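### 4.3 Handing objects to a person

Revised November 2023. Applies to the Vimach arm with the Plasel gripper.

1. Set the speed limit to 60 mm per second before anybody comes to the table.
2. Keep the stop button within reach of a second operator - never behind the arm.
3. Hold the object still. The person moves the hand to the object, and the arm waits.
4. Open the gripper only after the person has a firm hold and says "ready".

**Caution:** Do not start a handover if the arm cable lies across the path of the gripper.

**Note:** Soft packages change their shape when they are gripped. Use force setting 29 for them, and check the grip at low height first.

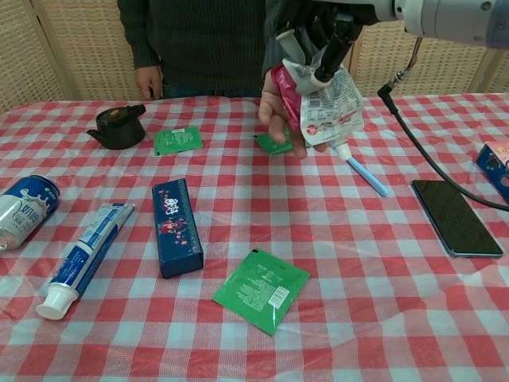

**May the person pull the object out of a closed gripper?**
The person must let go and wait. A pull can trigger the joint brake and leave the fingers locked, and then the arm needs a restart from the Ziltance panel.

5. After release, move the arm back to the home position and write the handover in the log.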